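Animated features should credit motion reference performers in the main titles. At present most list them after catering. On Rirwood, the dancer Woo-jin Bang supplied 179 reference takes, and the animators at Cheon keyed 15 minutes of screen time against them. 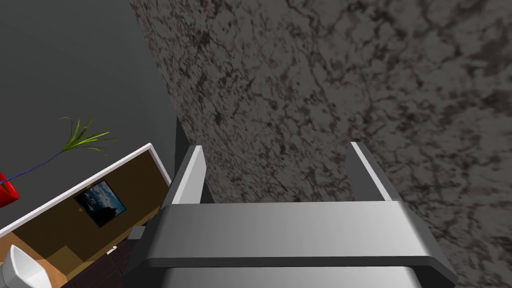
The usual objection is that keyframe work departs from the reference. It does, in spacing and in pose. The timing of weight shifts generally survives, and timing is what a choreographer would call the work.
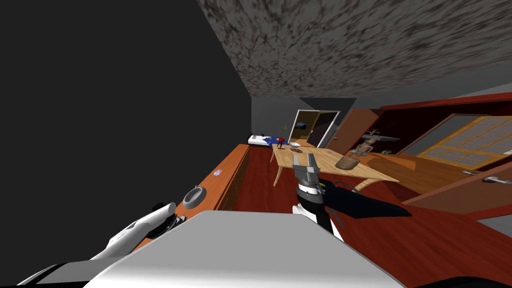 Boketti already lists its performers beside the voice cast. The change added one card to a roll of 485 names. Firano should adopt the same rule before its next feature is locked in May.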